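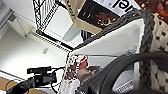

Teaching the arm about baskets

I promised an update on the Nel build back in December, and then the holidays happened, and then my cold happened, so thank you for being patient with me. We moved the arm over to Bodatside, the workshop I share with Lorna Manalo, and spent a long, happy evening fussing with the wrist camera. Packages in a basket turn out a lot harder than the blocks I used at home! Crinkly wrappers give the depth software fits, and a thick braided rim is just the sort of thing a finger likes to snag on. I slowed the approach to 220 millimeters a second and gave it a higher path in.

Then came the resting pose, with the wrist camera looking down past the gripper housing at the carpet tiles. I check the two screws on that housing every time now - I learned that lesson with the last one. 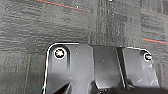
Euan Halliday: Have you tried dropping to 200 for the last bit of the approach? Mine stopped bumping things once I did.

I haven't, Euan, but it's going on the list, right after the cable clips. Next I want Nel to pick from a full shelf, plush toys and all, starting with the lower one so the arm has less far to reach up.
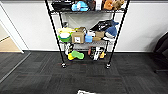
The wire shelves at Bodatside, shark included.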